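Tetgate Ferry Landing Project
Progress report to the Skostwood Heritage Fund
18 February 2025

Hi Riaan,

You asked for a proper update before the next payment, so I've put the kettle on and pulled out the notebooks. Good news first: we've found the landing! Or near enough that I'd bet my boots on it. The old survey had it below the church, where everybody in Tetgate will tell you it was, but the bank there is far too steep for loading wool. Géza Rácz and I walked the whole stretch of the Prosser at low water and there's a shelf of squared stone upstream of the bridge, in behind the willows, with two iron rings still set in it. I may have yelled a bit.

The Romora ran from that shelf for most of her working life, as far as I can make out. I've now been through all 241 pages of the ferry ledger, which was slower going than I told you it would be (sorry). The first clerk had lovely handwriting and the second one did not. He also changed the way he recorded freight partway through, so for a while I thought the trade had collapsed, when he'd just started writing bales and barrels in separate columns. It's all typed up now and I'm going back over the passenger names, where the spelling wanders all over the place. One family turns up four different ways in a single winter.

What the ledger still won't give me is a date for the end of the service. The entries stop at the bottom of a right-hand page, so there may well have been a second volume. I've written to the shire library and to the family who donated the first one. Nothing back from the library yet. The family were very kind and are going to look in the shed.

Now, money. Of the 2,000 dollars in the first payment, 800 went on scanning the ledger and the two survey maps, and the remainder is set aside for the signs. I haven't touched that part because the wording depends on where we say the landing was, and I'd rather not print one sign for the church and then have to eat it. I've got a quote from a sign maker that comes in under what we budgeted. His samples were in a nice dark green. Receipts are attached in the order I found them in the glovebox.

The walking route has changed a little as well. The original plan took people down the lane behind the old store, but it's boggy after any rain at all and the fence at the bottom has gone. Géza has worked out another way along the top of the bank that gives you a better look at the river anyway, and there's somewhere flat to park. We still need a yes from the landholder for the last paddock. She's happy in principle but wants to know about gates and dogs, fair enough, and I've promised her something in writing.

I'm behind on the interviews. I'd hoped to have them all recorded by now, but people were away over summer and then I had a cold that took my voice for a fortnight. The ones I have done are terrific. I've got a long account of a piano going across on the Romora in a rising river, with the owner sitting on the lid, and I'm trying to find it in the ledger (there's a "case, large, one" that looks promising).

For March, the plan is to finish the passenger names, get the paddock settled and send you draft wording for the signs. I'd like you to see the wording before it goes

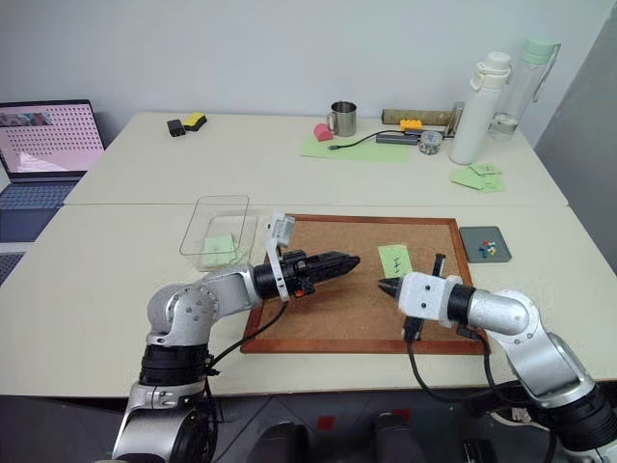
to the sign maker, mostly so someone who doesn't know the river can tell me where it stops making sense. Come up and walk the route if you get the chance. Bring gumboots, and ring me the night before so I can let the landholder know we're coming.

Cheers, and thanks again to everyone at Skostwood.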